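Visit to the Prosesier open day, Plallard

I went up to Plallard on Thu 24 November for the Prosesier open day. They sell wall panels and light wood-look flooring, mostly to shops and small offices, and we are trying to decide what to put in the back rooms before the lease starts. The drive is 79 miles from my door and there is parking behind the building, which you reach from the side street and not from the main road as the invitation says.

Sign-in was at a folding table. You get a sticker with your name and a floor plan that has the restrooms in the wrong place. The dark panels were what I had come for.
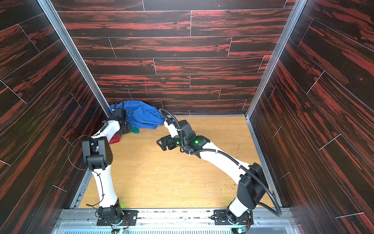 Dark plank-pattern panels on the walls, honey-colored floor.

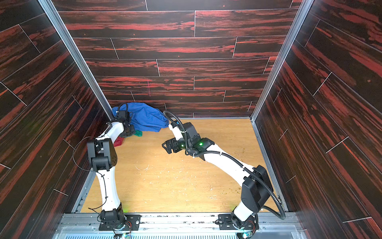

Same dark panels, with a blue cloth bunched up at the back left.
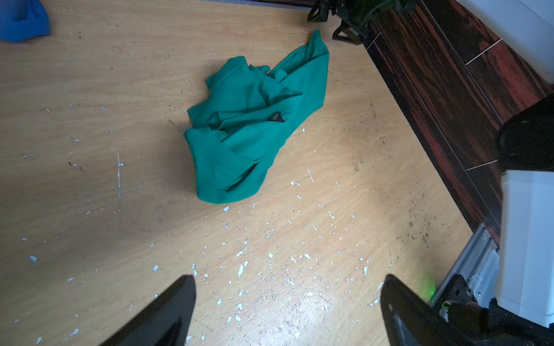

Green cloth on the light floor. There are a lot of white flecks around it, and a long scratch.

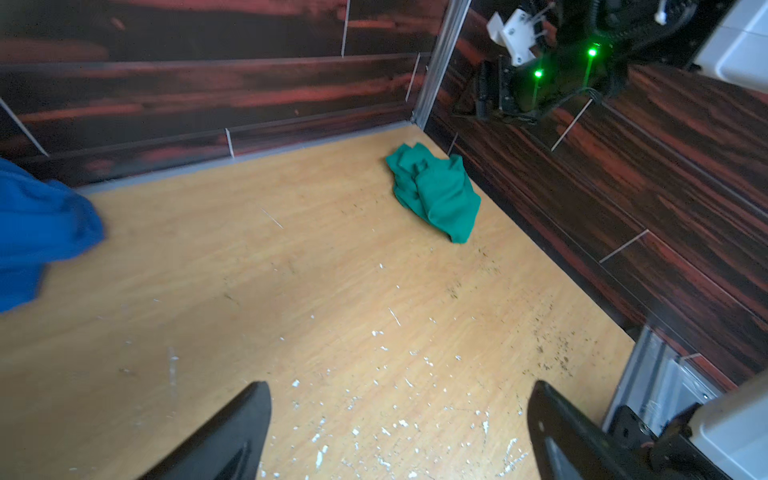
I had only known the dark pattern from the website, where it looks plain brown. In person it is close to black with a red-orange streak, and the streak is strong. My wife would say too strong for a room with one window and she is probably right. On three walls together it is a lot. I would use it on one wall and paint the others. The light seam lines between the planks matter more than I expected. From across a room they are what makes it look like boards.

The floor is the part I am more sure of. A honey color hides very little in the way of dark crumbs, though white bits don't stand out quite as much until the light hits them. We will be carrying stock in and out all day and dragging things we should be lifting, so I spent more of my time looking at worn floor than at new floor. White scratches do show on it. I would rather know that now. A slightly grayer finish from the same range was on a sample board in the hallway and I asked for a piece of it to take home.

The tour itself started 15 minutes late and was led by Manuela Sartori, who runs the sample side. She talks fast but she answers what you ask. I asked about corners, as our walls are old and nothing in the building is square. She said most customers go with a metal strip in the corner and a separate strip along the bottom of the wall, and that you should fit the walls first and the floor second if you have the choice. We don't have the choice in the front room, where the floor is staying. She said to leave a gap and cover it.

After that we went through the cutting room. It was loud and we were handed foam ear plugs. You stand behind a yellow line and watch sheets go by. There is a smell of warm glue that stays in your coat. The warehouse is next door, and this was the least interesting part of the day unless you like shelving -- I did pick up that they keep the dark pattern in stock and order most of the others in.

Lunch was sandwiches and a very good bean soup. I sat with two people from Vondráček, who fit out dental offices and had come to complain about a late delivery. They seemed happier after the soup. They told me to order extra boards up front because a second batch may not match the first, and to open every box before the fitter arrives.

There was a short talk in the afternoon on cleaning. Dry sweep first, then a mop that has been wrung out hard, no standing water, no steam. Felt pads under chairs. Grit does most of the damage, so a decent mat at the door is worth paying for. Someone from Gremeo was giving out samples of a floor cleaner and I took one. I have not tried it yet.

Prices. I was quoted for 122 square feet of the dark panel, enough for the one wall plus waste, and separately for the light floor in both back rooms. With trim it comes in a little under $2000, not counting the fitter. Delivery is extra if you are above the ground floor, and we aren't. The quote is good until the end of December. Lead time on the trim is 3 weeks, and the trim is what holds everything up, so if we want to be open by the new year we need to order soon.

Things I forgot to ask: whether the panels can take a heavy shelf bracket, and whether they will take back unopened boxes. I have sent an email about both.

The sample pieces are on the windowsill in the office if anyone wants to look at them in daylight. Please don't put coffee on them, the gray one is already marked.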